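Mnguni abre loja temporária em Hutedholm

A banda Mnguni vai ter uma loja própria no bairro de Hutedholm, anunciou a editora Trokitz em novembro de 2020. O espaço ocupa o rés-do-chão de uma antiga loja de discos e fica aberto até julho, com entrada por marcação durante as primeiras semanas.

À venda vão estar os 2 álbuns do grupo em vinil, camisolas, cartazes das digressões e uma linha de objetos para a casa. A peça mais cara é uma reedição em caixa do primeiro disco, numerada à mão, da qual foram feitas cerca de 200 cópias. Os artigos mais baratos são os emblemas de tecido e os postais.

O projeto foi entregue ao estúdio Dadell, que já tinha desenhado o palco da última digressão. As paredes foram pintadas com a cor da capa do segundo álbum, e ao fundo há uma pequena sala de escuta com dois gira-discos, onde os visitantes podem ouvir gravações de ensaio que nunca foram editadas.

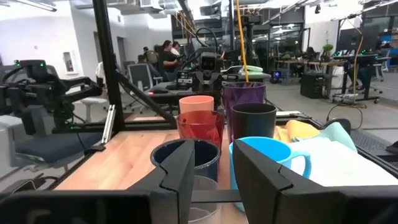 Copos de várias cores sobre uma mesa de madeira clara.

Tshepo Rampersad, diretor artístico da Trokitz, explicou que a ideia nasceu antes do cancelamento dos concertos deste ano, mas ganhou outra importância depois. "As pessoas escreviam-nos a perguntar onde podiam encontrar-se, mesmo sem haver concerto", disse. "Uma loja não substitui o palco - isso nós sabemos bem - mas é um lugar com porta e com música."

A editora não revelou quanto custou a abertura. Confirmou apenas que uma parte das vendas vai para os técnicos de som e de luz que trabalharam com a banda e que ficaram sem digressão. Esse apoio será pago em duas vezes, a segunda depois do encerramento da loja.

Quanto a um novo disco, a Trokitz não avança datas. Rampersad disse que o grupo continua a gravar, cada músico em sua casa, e que algumas dessas gravações poderão chegar à sala de escuta antes da primavera.

As marcações para visitar a loja são feitas na página da editora e são gratuitas.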